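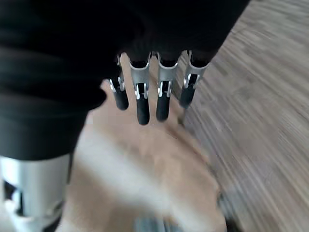
What do we buy first with what's left of this year's money?

Spare fingertips and a second fabric cover, then the wrist cable, and the second hand waits until May at the earliest.

16 March 2019

Long version of the above, for Naomi and whoever picks up the order sheet.

Pot stands at 3,364 after the Fustgate invoice went through. Tadhg wants 1,000 of it held back for repairs and I've stopped arguing. Leaves us less than it sounds once carriage is on top.

Quotes in so far:

Ulitz — full replacement hand, four fingers, same mount as ours. 1,866. Price good to end of May. Excludes controller, excludes cover, excludes carriage. Asked twice whether the mounting plate is included, got two different answers. Need it in writing.

Burkisico — fingertips only, black rubber, sold in bags. 100 a bag. They'll do a harder grade for the same money but won't mix grades in one bag. Annoying.

Tautahi — fabric cover, made to measure. No price yet. They want drawings of the wrist and the back of the hand, with the sleeve length marked. I have the wrist. Naomi has the rest somewhere on the old laptop.

Case for the Ulitz hand: when ours is off the arm nothing else can happen. Lost most of a week in the autumn that way waiting on hinge pins. A second hand on the shelf would of covered it. Case against: takes more than half the pot in one go, and we'd have nothing left for the cable, which I'm less and less happy about. Connector at the wrist end has been re-crimped three times. By me, so.

Case for tips first: cheap, we know we use them, grip trials on the floor eat them. Tadhg reckons the hard grade would outlast the soft by a fair bit. He may be right, but the soft ones hold smooth things better and half the trials are smooth things. Suggest one bag of each and see.

Cover — wants doing whatever we decide on the rest. We've no spare, so any time it's off for cleaning the hand runs bare or doesn't run. Naomi says get two made while they've got the pattern out, second one usually cheaper. Ask Tautahi.

Pins and brackets for the finger joints. Fustgate did the last lot and they were fine, bit slow. Put them on the same order as the cable to save on carriage. Check the pin lenght first, the old drawing is wrong and we've been caught by it already. Measure off a real one.

Not buying: the travel case, the second bench supply, the nicer mat. All sensible, all can wait.

Spoke to Naomi after lunch about sharing the cost of the hand with her group next year. She's willing in principle if it lives in a cupboard both lots can get into. Would need a sign-out sheet. Also means their people need showing how to swap it without pulling on the cable — put that on the list before anything gets signed.

To do
Ulitz, mounting plate, written answer please
drawings to Tautahi (Naomi to dig out hers)
two bags to Burkisico, one soft one hard
Fustgate, cable + pins on one order, ask lead time
Tadhg to sign the order sheet, he's away next week so catch him before he goes
reminder in for start of May re Ulitz price

Still don't know which budget line the cover goes under. Last time it went through as clothing and accounts sent it back. Try consumables.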